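From: Kwan-ho Su
To: Skumcombe supper list
Date: November 17, 2021
Subject: Re: [supper] Wolde in January??

Wen-hsiung Huang wrote:
> Has anyone been to Wolde since they changed the menu? Thinking of it
> for the January dinner. Last time I went the duck was great and the
> room was so loud I couldn't hear my own wife. Also is it true they
> dropped the tasting menu? And what's the corkage now. Orkico would
> be my backup but we did Orkico twice already.

Went last night so you're getting this while I still remember it. Typing fast, train in ten minutes.

Short version, yes, book it. Longer version:

Tasting menu is gone, yes. It's a regular card now, eight or nine starters, six mains, couple of things for the table. I liked it better. You can get out of there in under two hours if you want to, which was never true before.

Duck is still on. Smaller than it was, I think, but the skin is right and they stopped putting that plum stuff all over it. Comes with turnips now. Get the turnips even if you don't get the duck, they sell them as a side.

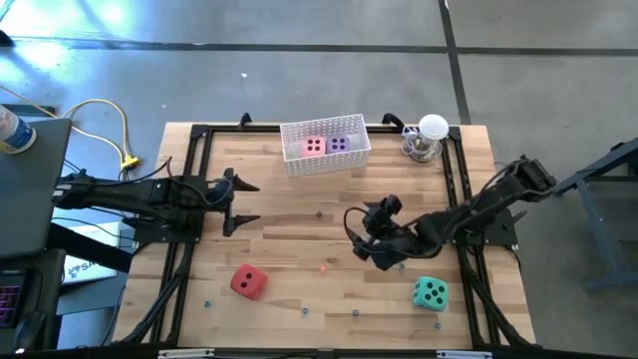 Starters: the smoked trout on potato cake, two of us fought over it. Beet salad, fine, it's a beet salad. Chicken liver toast way too sweet, skip. Bread is extra now and comes with a brown butter that I'd of eaten with a spoon.

Mains besides the duck, we had the short rib and the hake. Short rib good, very rich, split it. Hake was a little over but the broth under it was the best thing all night, mussels and fennel and something hot at the end. Asked what it was and the waiter said he'd check and then we never saw him again. Different guy brought the check.

Noise. Still loud by the bar. They put curtains up in the back room and it's a lot better, we could talk normally. Ask for the back when you book. It seats 30 and they'll give you the whole thing with a minimum spend of 800, before tip. We would clear that easy with twelve people if last year is anything to go by. 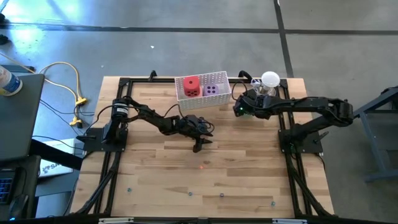

Wine. List is shorter and cheaper at the bottom end, good. Three reds by the glass I would happily drink again. The one we had a bottle of was the Brirnetus, the lighter one, not the reserve, and it was perfect with the trout and ok with the rib. They still have that silly 4,000 bottle at the back of the list, for who I don't know. Corkage: I asked, they let you bring two bottles per table free and after that it's 30 each. So if everyone brings one like at Orkico it adds up, we should pick maybe four and share the cost.

Dessert only had room for one, the pear tart. Good pastry, cold in the middle. Coffee was bad. Coffee has always been bad there.

For January they want a 300 deposit to hold the back room, comes off the bill. Can put it on my card if people pay me back before the dinner and not in March, you know who you are. Need a headcount and anybody who doesn't eat shellfish, there's mussels in more stuff than the menu says.

Wen-hsiung can you call them? You have the manager's number from last time, I only have the main line and it rings forever.
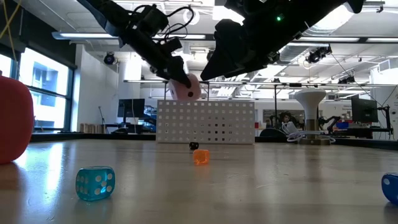 Dice, and the red thing at left.

Ok train. Reply to the list please not just to me

Kwan-ho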